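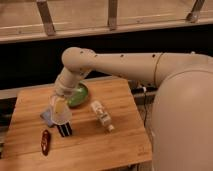
In defence of the things left on the table

There is a kind of person who can't sit down at a table until it has been cleared, and I have lived long enough to have been told off by several of them. Their case is well known. A clear table is a clear mind. You could eat at it, or write at it, or roll out pastry on it at a moment's notice, as if pastry were the sort of thing that came over a person suddenly.

I would like to speak up for the bowl.

Every table I have ever liked had a bowl on it. Mine is green, bright green inside and glossy with it, and more oval than round. It is too shallow for soup and too small for a salad anyone would thank you for. In a strict household it would have gone to the charity shop years ago. In mine it has held lemons, foreign coins, a fuse, the key to a bicycle lock whose bicycle was stolen, and for most of one April a single onion that each of us believed somebody else was saving. It has never been in a cupboard. I'm not sure it would fit in one, and I have no intention of finding out.

The storage trade takes a different view. Redetti, whose catalogue still arrives addressed to the people who lived in our flat before us, would like me to own the Livik, a lidded box designed to "give surface items a home". I read that line several times. The surface items had a home. It was the surface. The Livik comes in a set of 2, so that when you have lost something in the first box you can go and lose it in the second, and the full system, with the rail and the little labels, is £300. For that money I could buy another table and leave things on that as well.

What the box people miss is that a thing on a table is a thing in use, even when it is being used very slowly. A folded cloth left lying at an angle on the wood will be picked up the next time somebody spills their tea. Put it in a drawer, squared off with its fellows, and by the time you have remembered which drawer, the tea has reached the post. The same goes for cups and pots and small tins, and for anything striped, which in my experience is bought by people who want to be able to see it. I have a weakness for black and white stripes on small objects. They make a teaspoon holder look as if it had somewhere to be. Shut away in the dark they might as well be beige.

I accept that there are limits. I once shared a house with a dining table on which no meal was eaten for two winters, and when it was finally excavated we found a library book, a tax form and a second, lower tablecloth. That was a landfill site with legs. The difference, I think, is whether you can still see the wood. Pale wood especially is good at this, as it shows you every crumb and keeps you slightly ashamed, and slight shame is about the right amount for housekeeping. A bowl, a cloth, something small with stripes and a decent stretch of bare grain between them: I would sit down to that without complaint.

It bothers me, too, that the tidiers have taken the high ground on visitors. We're told that guests are put at ease by an uncluttered home. I have been a guest in uncluttered homes. I sat very upright and asked where I should put my glass, then held it for the whole evening. In a house with a few things on the table you put your glass down next to the other things, and if you get bored there is something to fiddle with. More than one friendship of mine was made over the contents of somebody's fruit bowl, most of which was batteries.

My own household is divided. Every so often I come down to find the table wiped and everything on it moved to the worktop, where it is apparently no longer clutter. I say nothing. I put the kettle on, fetch the green bowl back and drop my keys in it. By supper somebody else's keys are in there too, and usually a lemon.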